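Against the Endless Warranty Card

My mother kept every warranty in a biscuit tin. When the toaster quit, she opened the tin, found the slip, and mailed it off. A check came back.

I have 16 accounts with companies that once sold me something. Last January I tried to use one of them. The kettle was a Tveit, eleven months old, and it had lost interest in boiling. The terms ran to 355 lines. I read them all, partly out of spite, and learned that I was covered against defects in everything except the lid, the base, the cord, the heating plate and "ordinary contact with water."

I have a soft spot for whoever wrote that last part. It takes nerve to sell a kettle and be against water.

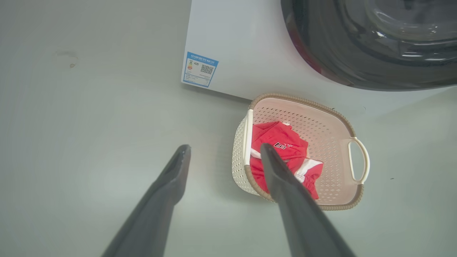 So is an extended warranty ever worth paying for? Only when the repair would hurt more than the yearly fee, and for most things in a house it wouldn't.

My neighbor Faustine Guillot disagrees. She pays for the Goltero plan on everything she owns, and says she sleeps better. I asked how many claims she had made. None, she said, with the calm of a woman who has spent about 400 dollars on sleep.

Stores know this about us. They bring up the plan at the register, when your card is already out and a line has formed behind you – a bad moment to think about the life span of a thermostat.

I would settle for one page, in plain type, with a phone number at the bottom. Until then I've bought a tin. It has the kettle receipt in it, and some biscuits.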